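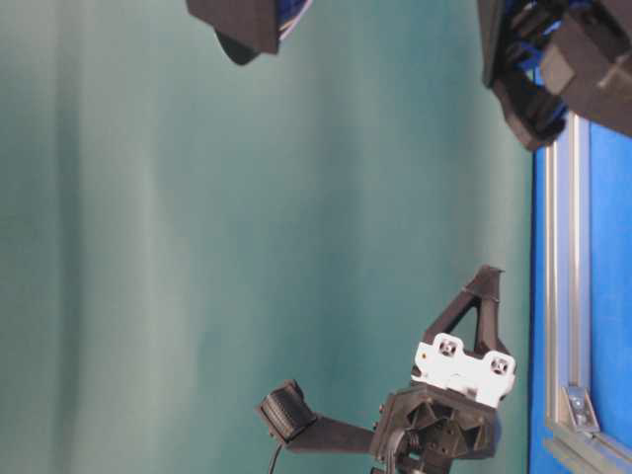
*Figure 6. Cloth laid beside the blue panel, with the aluminium rails and the corner bracket at lower right.*

## 6. Laying and changing the bench cloth

This section applies to all Gedine benches at the Drokthorpe and Clenitz workrooms. It covers the removal, laying and care of the teal cloth. Repairs to the rails are dealt with in Section 7.

### 6.1 Before starting

Benches must be cleared of loose items and the supply switched off at the wall. A clean cloth should be drawn from the linen store and its number entered in the bench record. Replacement cloths are ordered under stock number 422.

**Caution:** Do not pull the cloth across a corner bracket. Bolt heads may catch the weave and start a tear.

### 6.2 Removing the old cloth

1. Release the clips along the far side of the bench.
2. Fold the cloth inwards, so that dust and offcuts are held inside.
3. Lift the folded cloth clear of the rails and place it in the laundry bag.
4. Wipe the blue panel with a barely damp duster. Solvents must not be used.
5. Brush out the grooves of the rails with a soft, dry brush.

### 6.3 Laying the clean cloth

1. Unfold the cloth with the hemmed side towards the rail.
2. Bring the hem up to the blue panel and smooth it by hand, working away from the rail.
3. Refit the clips, beginning at the middle of the bench.
4. Check that each corner bolt is finger-tight or better. Loose bolts are to be reported – they should not be tightened with the cloth in place.

**Note:** Soft folds running the length of the cloth are acceptable. Folds that cross the working area should be smoothed out before the bench is returned to use.

### 6.4 Washing and storage

Cloths are washed at a low temperature, without softener, and dried flat. They should be stored rolled. A cloth that has faded unevenly may remain in service, but one with a hole or a frayed hem must be withdrawn.

Nishad cloths issued before December have a narrower hem and need the short clips. The two kinds of clip must not be mixed on one bench.

Questions about this section should be addressed to Paraschiva Buzatu, Workroom Supplies, Drokthorpe.

Section last revised: Monday, March 6, 2023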